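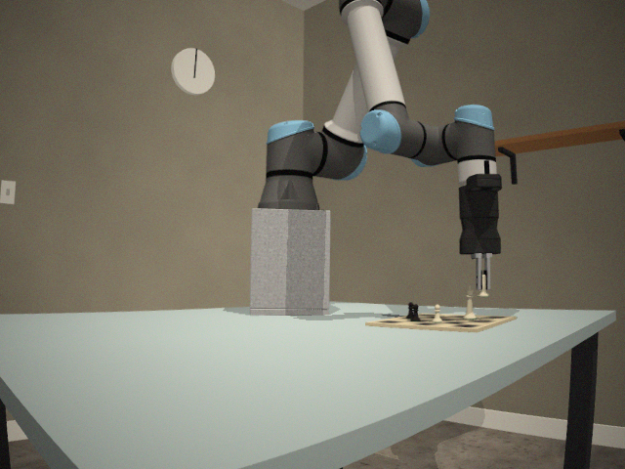
4. Setting Up the Gredama Label Printer

4.1 Before you start

Check that the carton contains the printer, the power supply, the power cord, one USB cable, one starter roll of labels and the spindle. If a part is missing, contact Zullow with the serial number from the underside of the printer. Keep the carton and both foam inserts until the printer has passed the print test in section 4.5.

Place the printer on a flat, level surface. Leave 7 inches of clear space in front for the label exit and enough room above for the lid to open fully. Do not set it next to a heater or in direct sunlight. Direct-thermal labels darken when they are stored in heat.

CAUTION: Use only the power supply packed with the printer. Other supplies may fit the socket but deliver the wrong voltage.

4.2 Connecting power

1. Make sure the power switch on the back is set to O.
2. Plug the power supply into the socket marked DC IN. Turn the collar clockwise until it stops.
3. Connect the power cord to the supply, then to a grounded outlet.
4. Set the switch to I. The status light blinks amber during the self-check, then turns green.

If the light stays amber, the lid is open or no labels are loaded. Continue with section 4.3.

4.3 Loading labels

1. Press both lid latches and raise the lid until it locks.
2. Slide the spindle through the core of the roll. The labels must unwind from the bottom with the printable side facing up.
3. Set the spindle into the two slots. The end with the gear goes on the left.
4. Pull out enough label stock to reach past the front edge of the printer.
5. Move the green guides inward until they touch the edges of the stock. Back them off slightly if the roll does not turn freely.
6. Close the lid. Press down on both sides until both latches click.
7. Press FEED once. The printer advances to the next gap and stops.

CAUTION: The print head is hot after a long run. Wait 2 minutes before touching anything under the lid.

Note: A full roll holds 1000 labels of the standard size. Rolls with a larger core need the adapter rings, which are sold separately.

4.4 Connecting to a computer

Install the driver before connecting the USB cable. If the cable is connected first, the computer may assign a generic driver that cannot set the label size.

1. Run the Gredama installer and select your language.
2. When prompted, connect the USB cable to the printer and then to the computer.
3. Enter the label width and height. Measure the label only and leave out the backing paper.
4. Set Media Type to Gap for die-cut labels or Continuous for receipt stock.
5. Select Finish.

For a shared printer, repeat the installation on each computer that will send jobs. The label size is stored on the computer, so it must be entered every time.

4.5 Calibration and print test

1. Hold FEED until the light blinks twice, then release it. The printer feeds several labels while it measures the gap.
2. Wait for the light to turn solid green.
3. Open Printer Preferences and select Print Test Label.
4. Check that the border is complete on all four sides and the bar code has no white lines running through it.

If the border is shifted, check the guides and calibrate again. If the bar code is faint, raise Darkness one step at a time. Do not go higher than needed; high settings shorten the life of the print head. White lines in the feed direction call for cleaning, as described in section 6.

Calibrate again whenever you change to a different label size or supplier. Changing to a new roll of the same stock does not require it.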